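Über uns
Endon — Institut für Psychoedukation und Alltagsstrukturierung

Träger und Auftrag

Endon ist eine Einrichtung zur ambulanten Begleitung Erwachsener mit affektiven Störungen. Schwerpunkte sind rezidivierende depressive Episoden und Erkrankungen des bipolaren Spektrums. Das Angebot ergänzt die fachärztliche und psychotherapeutische Behandlung und ersetzt sie nicht. Eine Medikation wird bei uns weder verordnet noch umgestellt. Träger ist die Gremdale gGmbH.

Arbeitsbereiche

Das Institut gliedert sich in drei Bereiche: Kursbetrieb, Einzelbegleitung und Fortbildung.

Der Kursbetrieb umfasst Gruppen zur Früherkennung von Episoden, zur Schlafregulation und zur Führung eines Stimmungsprotokolls. Ein Kurs besteht aus 20 Einheiten zu je 90 Minuten und schließt mit einem schriftlichen Krisenplan ab. Der Krisenplan verbleibt bei der teilnehmenden Person. Eine Kopie geht nur nach schriftlicher Einwilligung an die behandelnde Praxis.

In der Einzelbegleitung werden Tagesstruktur, Erwerbsarbeit und Haushaltsführung bearbeitet. Die Termine finden im Institut oder in der Wohnung statt. Der Umfang richtet sich nach dem bewilligten Hilfeplan und wird halbjährlich überprüft.

Die Fortbildung wendet sich an Pflegekräfte, Sozialdienste und Angehörigengruppen. Auf Anfrage werden Inhouse-Schulungen durchgeführt.

Protokollverfahren Usa

Alle Kurse verwenden den Protokollbogen Usa in der aktuellen Fassung. Erfasst werden Stimmung, Antrieb, Schlafdauer, Einschlafzeit und Medikamenteneinnahme, jeweils einmal täglich am Abend. Die Skala für Stimmung und Antrieb ist bipolar angelegt, mit dem Nullpunkt in der Mitte. Freitextfelder sind auf zwei Zeilen begrenzt; längere Einträge haben sich in der Auswertung als schwer vergleichbar erwiesen. Der Bogen ist kein diagnostisches Instrument und liegt in Papierform sowie als ausfüllbares Dokument vor.

Im vergangenen Kursjahr wurden 235 Personen in Gruppen und 51 in der Einzelbegleitung betreut. Ausgewertet wurden 959 Wochenbögen. Bögen mit mehr als zwei fehlenden Tagen gehen nicht in die Auswertung ein — sie werden dennoch in der Gruppe besprochen.

Leitung und Personal

Die fachliche Leitung liegt bei Deepika Varma, Psychologische Psychotherapeutin. Sie verantwortet die Kursinhalte und die Pflege des Protokollbogens. Lambros Sarantis leitet die Einzelbegleitung und koordiniert die Abstimmung mit Kostenträgern und Kliniken. Im Kursbetrieb arbeiten Fachkräfte aus Psychologie, Ergotherapie und psychiatrischer Pflege. Jede Gruppe wird von zwei Personen geleitet. Die Supervision erfolgt extern durch die Praxis Ásgeirsdóttir, in der Regel monatlich.

Aufnahme

Voraussetzung ist eine laufende fachärztliche oder hausärztliche Behandlung. Nach der schriftlichen Anmeldung findet ein Vorgespräch von 45 Minuten statt. Neue Gruppen beginnen im Januar und im September; die Einzelbegleitung nimmt laufend auf, soweit Plätze frei sind. Während einer akuten Episode wird die Aufnahme zurückgestellt, der Platz auf der Warteliste bleibt erhalten. Das Institut unterhält keinen Krisendienst. In akuten Notlagen gilt der Notruf 112.

Datenschutz und Dokumentation

Kursunterlagen werden getrennt von den Stammdaten aufbewahrt. Auswertungen erfolgen ausschließlich in pseudonymisierter Form. Einsicht in die eigene Akte ist nach Terminabsprache möglich.

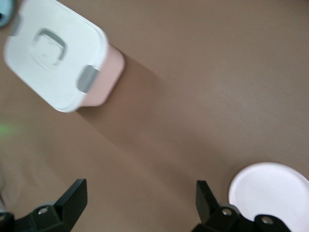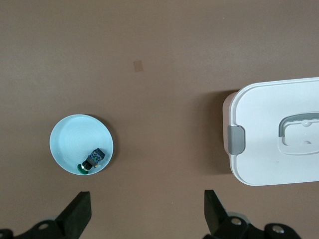
Braune Tischfläche: Behälter mit weißem Deckel (erstes Bild), hellblaue Schale (zweites Bild).

Erreichbarkeit

Das Sekretariat ist vormittags von 9 bis 12 Uhr telefonisch besetzt. Anmeldeformulare und der Protokollbogen Usa sind dort erhältlich.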